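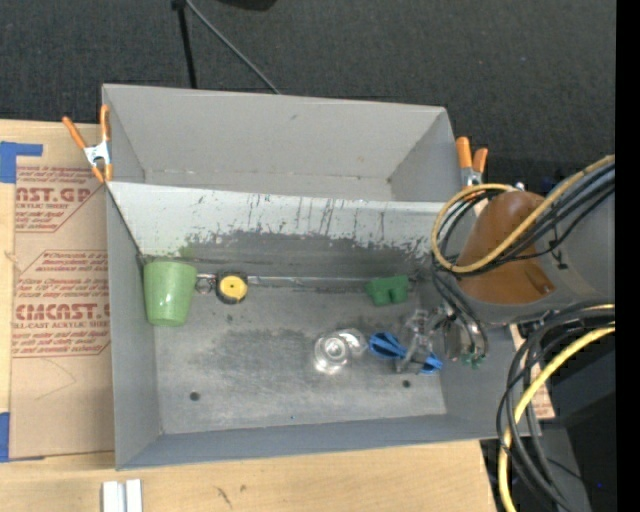 Clorkeo to Sell Two-Section Sorting Bin, Asks Buyers to Doubt the Usual Claims

ENGEBRETSEN – Home storage seller Clorkeo will begin selling the Ponari, a large gray tabletop bin divided lengthwise into two sections, in July. The company is making few promises about it.

"Storage companies like to say that the right box will fix your home," Clorkeo said in a statement. "We have sold a lot of boxes, and we have not seen it happen. A bin holds things. Somebody still has to decide where the tape measure goes."

Before settling on the layout, Clorkeo lent bins to 48 households for 18 weeks and asked them to use one section for loose items and the other for whatever they had sorted. The results were mixed. Most households kept up the sorting at first. By the end, many had a full section of odds and ends – plastic cups, tape measures, small toys, metal rings with no known purpose – and a second section with nothing in it.

Clorkeo does not consider that a success, and will not advertise it as one. It does think an empty section is easier to start filling than a drawer that is already packed.

The company is also dropping the word "scratchproof" from its product pages. Bins that get daily use pick up scuffs, mostly on the divider, and the floor of the front section wears cloudy in patches. Shoppers who want a bin that stays spotless should buy one and leave it in a closet.

A customer survey by Clorkeo drew 2,437 replies, of which 728 said they already owned at least one organizer they no longer used. Clorkeo suggests that those customers try the old one again before ordering. The survey covered only people on the company's mailing list and should not be read as a picture of households in general.

The Ponari will be sold without a lid, labels or a companion app. It will be available from the Clorkeo website and at the Skorel outlet store. Unused bins may be returned. Used ones may not, scuffed or otherwise.

About Clorkeo
Clorkeo sells bins, trays and shelving for homes and small workshops. Its offices are in Engebretsen.

Press contact: Clorkeo Media Desk, Engebretsen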